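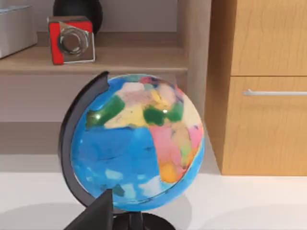

Careers / Student Services

Admissions Counselor, Full Time
Bednarek College of Health Careers, Amov campus

Bednarek College is hiring an admissions counselor for its practical nursing and dental assisting programs. The person in this job is the main contact for applicants from first inquiry to the first week of class.

Duties
Answer calls and emails from applicants, including those with foreign transcripts
Check files for a diploma or GED, immunization records and placement scores
Lead campus tours and one evening information session a month
Enter all contacts in Kitness, our student records system
Attend high school career fairs in the Vodow area 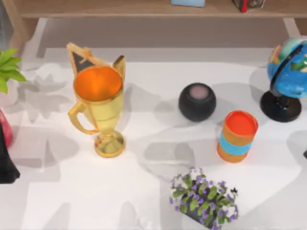 A globe and a gold-colored trophy cup

Requirements
Associate degree or higher, any field. Two years of work in admissions, advising or a front office that deals with the public. Valid driver's license. Spanish is a plus but not required. Training on Kitness is provided.

Hours and pay
The position is 40 hours a week with one late shift, ending at 8 p.m. Pay depends on experience. Benefits start after 30 days and include health, dental and tuition credit for one class per term. The college enrolls over 443 students on two campuses, and some travel between them is expected.

To apply
Send a resume and a short cover letter to the Human Resources office, Room 502, or drop them off at the front desk. Put "Admissions Counselor" on the envelope. Interviews will be held in May. The job stays open until filled.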